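Namo Party & Parcel — Your Questions Answered

Do you reuse packing materials?

We do, and gladly! Any clear plastic bag with air in it that comes through our door goes back into a parcel if it still holds its shape. A few wrinkles in the film don't bother us at all, so please don't let them bother you. 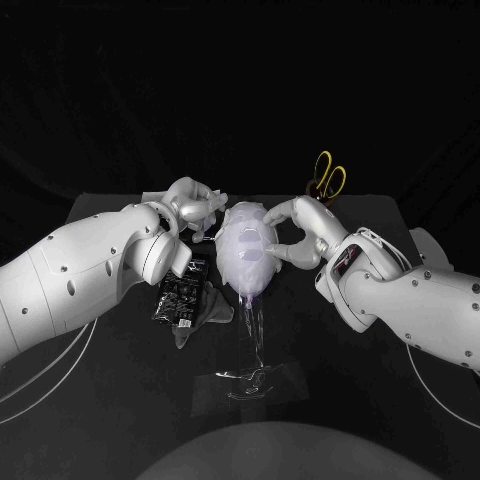
Can I get balloons already blown up?

Yes, for pickup only, and we ask for 3 hours' notice so they're fresh when you walk in. Lucero Henao looks after those orders and she's very patient about colour changes, even late ones (within reason).

How should I keep a balloon before the party?

Somewhere cool and out of the sun, on a smooth tabletop if you have one to spare — a rough fence rail or a prickly hedge is asking for trouble.

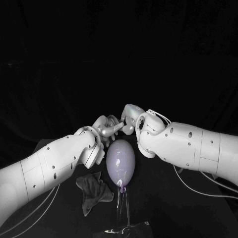
If you're keeping more than 6 overnight, a clean bedsheet laid loosely over the lot will stop them wandering off down the hall every time a door opens.

Can I return balloons I didn't use?

Unopened packs, certainly, within 9 days. Bring them to the counter and ask for Clyde Abernathy, who'll sort out your refund.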